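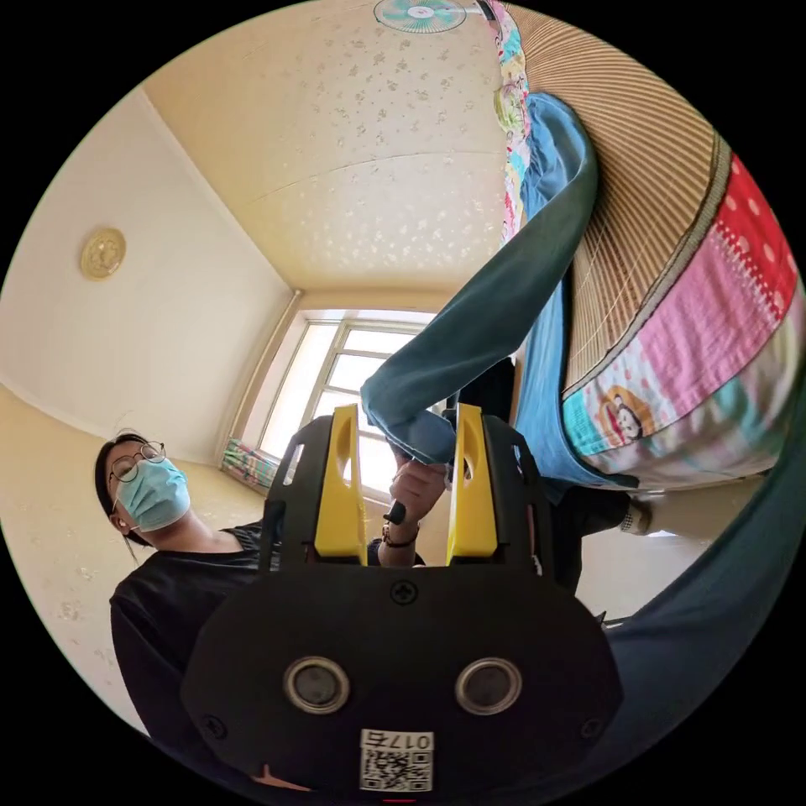
Fig. 1. Gripper 0175 on the cuff of a teal sleeve, second person's hand next to the fingers.

Good Practice for Hand-Held Gripper Sessions in Small Rooms
By Geetha Naidu
24 Aug 2024

Print this page | E-mail this page

Summer project report, Sullmont robotics lab

1. What the project was

Write a short set of rules for people recording cloth handling with hand-held grippers. Lab had a sheet already (the Witix sheet, one page, mostly about charging). Nothing in it about hands, cloth or where to stand. My job: read what we had, watch sessions, draft something people would really use. Target was under two pages. Ended up a bit over.

Scope is garments and bedding only. Kitchen work has its own sheet, not touched.

2. How I did it

Went through 400 clips from the Bielecka set, all cloth tasks. Marked every clip where a rule would of helped. 34 had a bare hand close enough to the fingers that I would call it a near contact. No injuries reported in any. Also talked to the people running the tools, notes in the shared folder.

3. Hands near the fingers

Biggest topic by far. Long garments need a second grip, otherwise the cloth slides off the bed. Fig. 1 is the normal case: cuff pinched between the two yellow fingers, a hand holding the sleeve right beside the right finger. Banning the helping hand does not work, people tried and the fold falls apart.

Draft rule:
- Helper holds the cloth, never the finger or its housing.
- Say "closing" out loud before closing.
- Keep at least a palm width if the garment allows it. If not, close slow.
- Bracelets, watches and rings off, or pushed up under a sleeve.

The jewelry one got argued over. The wrist in Fig. 1 has a bracelet with a small piece hanging from it, so it comes up in real sessions. Karier group wanted "recommended". I kept it as "must". A loose pendant can get into the pinch together with the cloth and you won't feel it until you pull.

4. Labels and logging

Every tool has a printed number and a QR code on the front plate. Rule: write down the number before the first clip, not after. Swaps in the middle of a session get a new log line. In the Bielecka logs 200 clips had no tool number at all, and I had to go back and read it off the video where the label showed. Slow. Some I never got.

Wipe the label if it's dirty. Do not put tape over it.

5. Room and people

- Walk the floor first, clear cords and loose sheets.
- Anyone who can be seen on video signs the form, also people who only sit or stand nearby. Feet count.
- Masks are fine and don't replace the form.
- Wall and ceiling fans: check the reach before lifting a long sleeve or sheet over your head. Switch off if in doubt.
- Private things (letters, family photos) put away before the start.

The "feet count" line is there becuase the old form only asked for faces. In Fig. 1 the other person is just a leg and a white shoe by the bed. Still a person in the room, still gets a form.

6. Problems

The Witix sheet and my draft disagree on breaks. Theirs is by clip count, mine by time. Not settled. Left both in with a note.

Full set is more than 3000 clips, I only got through part of it. Picked by task name and not at random, so don't use my numbers as a rate for everything.

No left-handed operators in the people I asked. Should be fixed.

7. Next

Trial of the draft in November with two teams. Checklist version on one card, for the tool case. Translation if there is time. Comments on the draft go in the shared folder, please use the comment sheet and not e-mail.

This site uses cookies. By continuing to browse you agree to our cookie policy.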